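Enduveck progress report, February
For: Karla Cervantes, Ritow program office

Hi Karla,

I know you asked for two pages and a table. You're getting the table separately (it's in the shared folder, second tab), and what follows is the talky version, which I think you'll get more out of anyway.

The short answer to your first question is yes, we're on track. The grant target was 3,000 usable demonstrations by the end of the second phase, and as of this morning we have 2,829. I was hoping to write to you with the full number, but we lost most of a week to the tracking problem I'll get to in a minute. The rest should be done before the Doltham visit.

Your second question was what changed when we moved from remote control to the hand-held grippers. Pretty much everything! When we started, one person sat at the controller and drove the arm while watching two monitors, and even our best operator needed ten tries before picking up a jar felt normal. Getting the arm to tip something was worse – you'd overshoot, back up, overshoot the other way, and then all that wobbling was in the data and the model learned to wobble too. With the hand-held tools you just hold one in each hand and do the job. New people are fine after a morning. Of what we have now, 1,282 demonstrations came from the last stretch alone, and that was with the week I mentioned taken out.

We haven't thrown the remote control setup away. It's still the better choice when we want to correct the arm halfway through a task, and Henriques (who built our replay software) would like a small set of those corrections mixed in with the rest. I've said yes to that, but only after the main target is met.

Now the tracking problem. The grippers work out where they are from what their cameras see, and for a few days the paths were drifting badly on one side of the bench. We blamed the software first, of course. Then we blamed the lights, and moved every lamp in the room, and annoyed the people next door. In the end it was a clock setting on one of the two recording computers, so the left and right hands were a tiny bit out of step with each other. We fixed it, re-ran the checks, and dropped everything recorded while it was wrong. None of those are in the 2,829.

On the tasks: the folding and stacking sets are finished and I don't plan to touch them again. The kitchen set is where we are now. The jar part of it is the one I'm most excited about, because it mixes easy and hard things in one go. You reach, you line up with the jar, you take hold without squeezing like mad, you lift, and then there's a turn of the wrist that people do without thinking and that the arm finds really difficult. We ask everyone to come at the jar from a few different sides and to start from a different spot each time. Left alone, people settle into one favorite path, and the model then copies that path even when the jar has moved.

We also ask them to slow down for the last little bit before the fingers close. My own first batch was much too quick and I had to redo the lot, so I can't complain about anyone else.

Money is boring this time, which I hope you like. We're under on equipment and slightly over on operator hours, and I'd like to move a bit from one line to the other. The form is in the folder waiting for your signature. The only thing I might still buy is a spare set of gripper fingers.

What's next: finish the kitchen set, train on all of it, then run the arm on jars it hasn't met and see how it does. I'd rather not promise you a success rate yet. The last model was good at reaching and poor at letting go, and I want to see the new one before I put a figure in front of Ritow.

If you can make it over, come around 10 in the morning – that's when both grippers are usually charged and somebody is recording. You can have a try yourself.
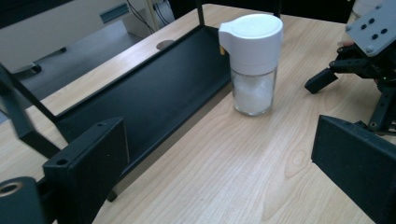

The jar of white granules and the gripper fingers, in both pictures.
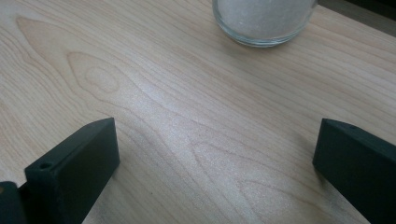 Inês Mota
Project lead, Enduveck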